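Kamside test cell

The Kamside test cell is a simulated apartment used at Nostdale to set up and check the navigation software of the Vitia, a wheeled indoor service robot. It is maintained alongside the Kumsa scheduler, which assigns routes to the robot and stores the results. The cell exists only in software, but it is kept on a maintenance plan like that of a physical test bay.

Layout

The cell is furnished as a combined living and work space. Large pieces are kept in fixed positions so that results from different software versions can be compared.

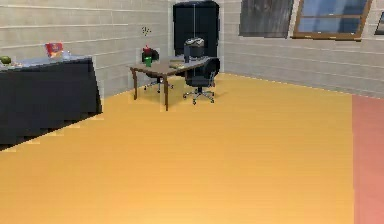 Setup begins with loading the room model and confirming its scale against the stored map. The robot is then placed at its start point and its wheel and camera settings are read in. Obstacles are checked next. Office chairs with star-shaped wheeled bases are a known source of error, as a collision shape that is too simple treats the space between the spokes as solid. Tables with cloths hanging to the floor are entered as closed blocks.

Calibration

Calibration consists of 30 short drives from the start point. After each drive, the position estimated by the robot is compared with the position recorded by the simulator. A difference of more than 5 centimeters marks the drive as failed, and four failed drives stop the run. 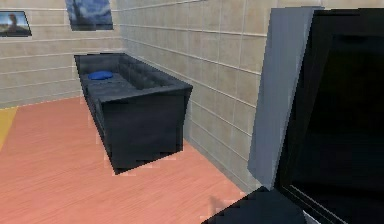

When a run is stopped, the wheel settings are reset and the first drive is repeated at low speed. If the error remains, the room model is reloaded from the last approved copy. Camera settings are changed only after both steps have been tried.

Maintenance

Surface textures and collision shapes are stored separately and can drift apart after an update. The usual sign is a robot that stops short of a wall or passes through the corner of a piece of furniture. Repair involves rebuilding the collision shape from the visible model and repeating the full calibration. Kumsa keeps the logs of the last 900 drives, and older logs are deleted every July.

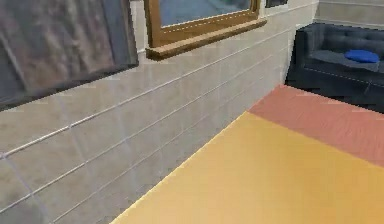
Reading time: 2 min

Floor boundaries are checked separately. The cell has floor areas of different colors, and early versions of the Vitia software read a straight color change as a step and refused to cross it. The current procedure includes a slow crossing in each direction, with the cliff sensor values written to the log.

See also: Kumsa scheduler; Vitia, wheel settings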